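グレルケル経済協力協定
2026年4月14日　文:Vusumuzi Makhubela
カテゴリ:国際経済 > 二国間協定
この記事は5分で読めます

グレルケル経済協力協定(グレルケルけいざいきょうりょくきょうてい、英: Grerkel Economic Cooperation Agreement)は、内陸国ドンディク(Dondik)と沿岸国プロヴルサイド(Plovurside)の間で結ばれた、貿易および投資に関する二国間協定である。名称は、署名が行われた国境の町グレルケルに由来する。単に「グレルケル協定」と呼ばれることも多い。

概要

協定は前文と41の条文、および二つの附属書から構成されている。主な内容は、工業製品の関税の段階的な引き下げ、通関手続きの共通化、ならびに港湾の利用に関する取り決めである。農産物については、両国の意見の違いが大きかったため、附属書の中で別に定められた。

協定の事務は、グレルケルに置かれた合同事務局が担当している。事務局長の任期は二年であり、両国から交代で選ばれる。公用の文書は両国の言語で作成され、解釈に違いが生じた場合には英語の文を参照することになっている。

背景

ドンディクは海を持たない国であり、輸出品の多くをプロヴルサイドの港を通して運んでいた。しかし、国境での検査は両国で別々に行われ、同じ貨物が二度検査されることも普通であった。運送業者はこの点について長い間不満を述べており、特に果物と乳製品を扱う会社の損失が大きかったと言われている。

一方、プロヴルサイドの側にも事情があった。同国の家庭用機器の工業は、国内の市場が小さいため、新しい販売先を必要としていた。ドンディクでは都市の住宅建設が進み、調理器具や電気こんろの需要が増えていた。ただし、製品の安全に関する規格が異なっていたので、輸出のたびに改めて試験を受けなければならなかった。

交渉

最初の公式な協議は、ズワネ(Zwane)川の水利用に関する会議の際に、その付属の会合として行われた。当初の議題は橋の修理費の分担だけであったが、会合を重ねるうちに、関税と規格の問題も取り上げられるようになった。

交渉は二度中断している。一度目は、ドンディクで内閣が交代したことによる。二度目は、木材の原産地の定義をめぐる対立が原因であった。後者は、加工がどの段階まで進めば「その国の製品」と認めるかという問題で、最終的には附属書一の表に品目ごとの基準を書くことで解決された。署名は2月に行われ、両国の議会はその年のうちに承認を終えた。

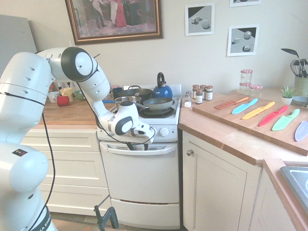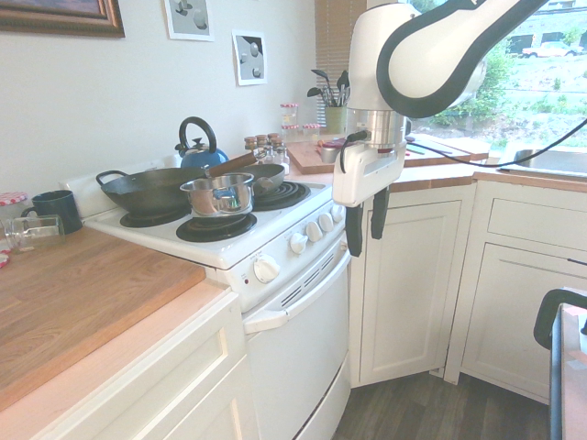 白い電気こんろのある台所

主な内容

関税:附属書一には660の品目が記載されている。このうち家庭用機器と紡織品は、発効と同時に関税が廃止された。残りの品目は、五年をかけて段階的に引き下げられる。

規格の相互承認:一方の国で認定された試験機関の証明書は、他方の国でも有効とされる。対象は電気製品、食器、建築用の金具などである。医薬品と自動車はここに含まれない。

通関:グレルケルの国境検査所では、両国の職員が同じ建物で働き、貨物の検査を一度だけ行う。書類の様式も一つに統一された。

港湾の利用:ドンディクの企業は、プロヴルサイドの企業と同じ料金で港の倉庫を借りることができる。ただし、冷蔵倉庫については季節による制限がある。

紛争の解決:まず事務局での協議を行い、合意が得られないときは三名の仲裁人に付託する。仲裁人のうち一名は、第三国の国籍を持つ者でなければならない。

影響

発効の後、国境を通る貨物の待ち時間は短くなった。合同事務局の報告によると、相互承認の制度を利用した企業は最初の一年で103社であった。その多くは中小の企業で、以前は試験の費用のために輸出をあきらめていたという。

他方で、利益の分配については議論が続いている。ドンディクの国内の製造業者は、安い輸入品が増えたことで経営が難しくなったと主張した。同国の政府はこれに対し、設備の更新のための低利の融資を用意したが、申請の手続きが複雑であるとの批判を受けた。

批判と見直し

労働団体からは、協定に労働条件についての規定がほとんどないことが指摘されている。また、グレルケルの住民の間では、大型車の通行が増え、古い橋への負担が大きくなったという声がある。橋の修理費の分担は交渉の出発点であったにもかかわらず、本文には努力義務としてしか書かれなかった。

第38条は、両国が定期的に協定の内容を見直すことを定めている。現在の見直しでは、農産物の扱いと電子的な原産地証明の導入が主な議題となっている。

関連項目

ズワネ川水利用会議
原産地規則
内陸国の通過権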